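Chapter 6
The Basket by the Sofa

Every living room has a place where things go when they have no place. In some homes it is a chair, in others the end of a shelf. Marianna Wasilewska, who trained household staff in Pendstead for most of her working life, called it the harbor, on the grounds that everything drifted there and very little sailed out again. Her trainees were expected to find the harbor within a minute of entering a home, and to say nothing rude about it.

Chapter 5 dealt with surfaces: what to wipe, in what order, and with which cloth. It assumed, rather generously, that the surfaces could be seen. This chapter goes back a step and takes up the objects lying on top of them. You will learn to clear a sitting room using one basket, one circuit of the room, and a degree of firmness about magazines.

The method is old and goes by several names. In the Brinenton course it was "the sweep," which confused the people who had brought brooms. We will call it the basket round. You carry an empty basket around the room in one direction, lift whatever does not belong there, and put it in. You do not stop to return anything. A person who stops to return a single sock to a bedroom will be found twenty minutes later refolding a drawer, with the sitting room exactly as it was.

The basket itself deserves more thought than it usually gets. Students tend to arrive with something handsome, often wicker, often lined with cloth, and often already full. Plastic is duller and does the job better. It can be rinsed in the tub, it does not snag knitwear, and a smooth, solid bottom gives up its crumbs when turned over. Small holes in the sides are welcome. Handles matter more than looks, and the base should be free of whatever the last round left behind.

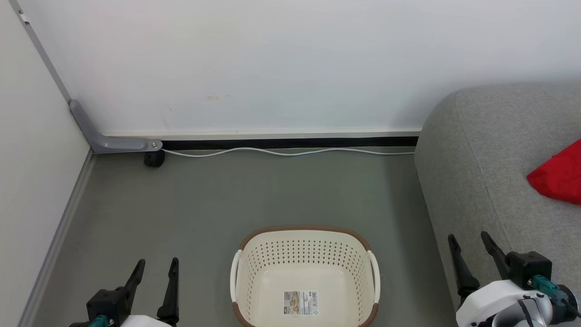
Figure 6.1 An empty basket on the floor near the seating. The product label is still on the bottom.

On the matter of labels, opinion in the trade is divided. Pascual Iturra's handbook for Bravo, a cleaning firm with strong feelings on most subjects, devotes nearly 2 pages to removing them with warm water and cooking oil. Wasilewska left hers on until they fell off, and said she had never met a guest who read the inside of a basket. You may follow either authority. The exam board has shown no interest.

Size is a more serious question. A basket that is too small sends you back to the door every few minutes. One that is too large becomes a second harbor, with handles. As a rule, you should be able to lift it full and still see your feet.

Where you set it down also counts. Start beside the largest seat in the room, the sofa in most homes, and leave yourself space to walk on every side. Sofas shed more than any other piece of furniture: pens, hair clips, remote controls, the odd fork. Cushions come off first, and the basket stays within arm's reach while you look underneath. Money goes in a dish and is handed over. This was the one point on which Iturra and Wasilewska agreed.

Sorting comes after the round, and is covered in Section 6.3. Please resist reading ahead.

Before you begin

Choose a room you know well, preferably your own. Walk through it once with your hands in your pockets and find the harbor. Write down the three objects that have been there longest, and where each of them ought to live. If you cannot say where an object ought to live, leave that line blank. We will come back to it in Section 6.2, "Things Without a Home."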